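I've been through three bag sealers in five years, so when the Brutell handheld one went on special in May I told myself no. Then I bought it anyway (of course I did). It's a chunky little thing that runs off a USB charge, lives on the fridge door with a magnet, and melts a line across the top of whatever plastic bag you feed it.

First impressions were mixed. The instructions are tiny, the colour is a sort of sad grey, and you have to hold the safety switch down the whole time, so my thumb was complaining by the fourth bag of frozen peas. But it heats up fast! My old Udard took so long I'd wander off and make a cuppa.

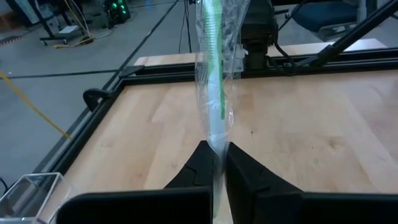

Chip packets are what I really bought it for, and on those it's brilliant. One slow pass, press as you go, done. Rice and lentil bags are good too, and I've been splitting 1000 g bags of oats into 200 g lots for camping with almost no duds. Where it struggles is the thin, clear, crinkly stuff. If the bag is all wrinkled and bunched into a skinny neck like the one in the photo, you'll need to smooth it flat before you start, or you get a seal with little gaps in it. Coffee bags with a foil lining were hopeless, I ended up back with a peg.

Battery's decent. I got through a big Sunday-style cook-up on one charge with plenty left over. Four stars from me, and I'd make it five if they fixed that switch.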